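How Does a Robot Learn to Tidy Up?

Short answer: it copies. Lots and lots and lots of times.

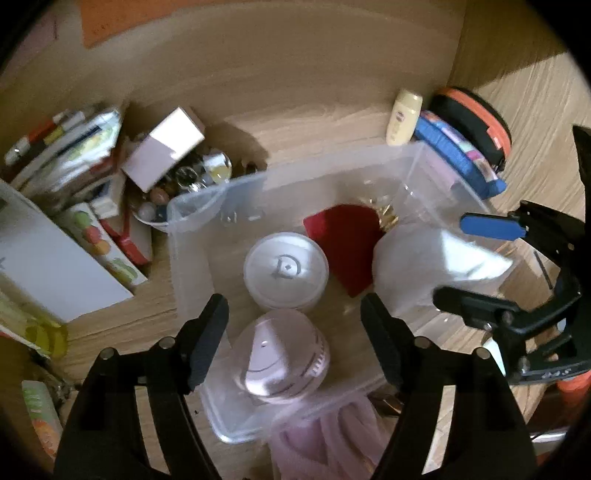
Gripper's-eye view! A clear bin full of odds and ends.

OK so. You know how to put a cap back on a bottle. You don't think about it. Your hand just goes. But who taught you? Probably somebody showed you, then you tried, dropped it, tried again. Robots need the showing part too. Way more of it than you do.

Today we're talking about the showing part. Grown-ups call it "collecting data." Data is just a word for information you save up. For our tidy-up robot, the information is short videos of someone doing a job, over and over, plus how the gripper moved while they did it.

What's a gripper?

A robot hand, but simpler. You've got five fingers on each hand. This kind has two. They close, they open. Pinch, let go. Sort of like kitchen tongs.

The gripper in our picture isn't on a robot. A person holds it! It has a camera on it that looks out past the fingers, so the video shows the job the way a robot's hand would see it. See the two black finger tips poking up from the bottom? And the big clear bin they're pointing at? A robot's hand would get that same view later on.

Why not just tell the robot what to do?

Good question. People tried that for a long time. Let's try it right now. Write down how to pick up a sock.

Step one, reach for the sock.
Step two, pinch the sock.
Step three, lift.

Easy? Nope. Where's the sock? What if it's rolled in a ball? What if it's half under a book? Which bit do you pinch? How hard? You'd be writing steps all day and the robot would still get stuck on the next sock. So instead, we show it. Sock after sock after sock. The computer looks for patterns. When it looks like THIS, the hand moves like THAT.

The computer program that does the looking is called a learning system. The videos are its examples. Good examples, good learner. Sloppy examples... you can guess.

Why use messy stuff?

Because homes are messy! Have another look in the bin. There's a round white container with a flat lid. A pale pink one with a domed lid. Red felt. Something gold and shiny. A crumpled white plastic bag. All in there together.

Each one is hard in its own way.

Round things roll. Grab one a bit off center and away it goes.

Floppy things, like felt, change shape when you touch them. A piece of felt can be flat one minute and a lump the next. Same felt. Looks totally diffrent to a computer.

Shiny things bounce light around. Move your head and the bright spots move too. Tricky for a camera.

See-through things are maybe the worst. The bin itself is clear, so the camera sees the sides AND what's behind the sides. You've got years of practice with windows and drinking glasses. A new robot has none.

And there's more mess outside the bin. A jar with marbles in it, books, a little yellow bottle. The learning system has to work out which things matter for the job and which are just there. That's something you do all the time when you look for your shoes.

How many examples is enough?

More than you want to do, says Nkrumah Osei. He works on the tidy-up project at Brerkwood, where the goal is a robot that can sort a craft table. His group's collection is up to 3,653 examples. Each one is a single go at a single job. Pick up, move, put down, stop. Then put everything someplace new and go again.

"My arm gets tired before the computer does," he says.

Nobody does all those alone. People take turns, 30 goes and then swap. Partly for the sore arms. Also becuase everybody moves a little differently, and the system should see more than one way. Left-handed people are very welcome.

The mixing-up rule

Here's the rule Branwen Sayce tells every new helper. Change something every time. Move the bin. Turn the container. Hide the felt under the bag. Put the bottle somewhere else.

Why? Say the pink container is always in the same spot. The computer might learn "go to that spot" and never learn what the pink container looks like. Then one day you shift it over and the robot pinches air. Oops. It wasn't being dumb, it learned what you showed it.

Branwen has sorted through piles of examples where helpers forgot the rule. She can't use most of those. Back to the table.

What about mistakes?

Everybody drops things. At Brerkwood a dropped thing gets a tag, and the tag says what happened. There are 4 tags:

Done
Dropped
Missed
Knocked something over

A person watches the video and picks one. That's called labeling. It's slow and kind of boring but it's a real job and somebody's gotta do it. The mistakes don't get thrown out, either. Some of the best ones are where a person drops a thing and then picks it up again, so the robot can see how to fix it.

Then what?

All the examples go into a computer and it practices guessing. It sees a picture and guesses how the hand should move next. Then it checks its guess against what the person really did. Wrong? It changes itself a tiny bit. Guess again. It does this a huge number of times, more than any kid would put up with.

After that you try it on a robot. The one at Brerkwood is called Bevan. Bevan's first turn at the craft table, 9 tries, and it got the container into the bin on one of them. Everybody cheered anyway. Then back to making more examples.

Try it yourself!

You need: a friend, two wooden spoons, a box, some small stuff that won't break.

Hold one spoon in each hand. Those are your gripper fingers. No using your real fingers, no cheating.

Pick up one thing with the spoons and put it in the box.

Your friend writes down what happened. Use the 4 tags.

Now mix it all up and go again. Do ten.

Which things were easy? Which ones kept slipping? Did you get better, and did you change how you held the spoons? Try something floppy, then something round. Then swap with your friend and see if they do it your way or some other way.

Words to know

Gripper: a robot hand, often with two fingers.
Data: information you save so you can use it.
Example: one recorded go at a job.
Label: a tag that says what happened.
Learning system: a computer program that gets better by looking at examples.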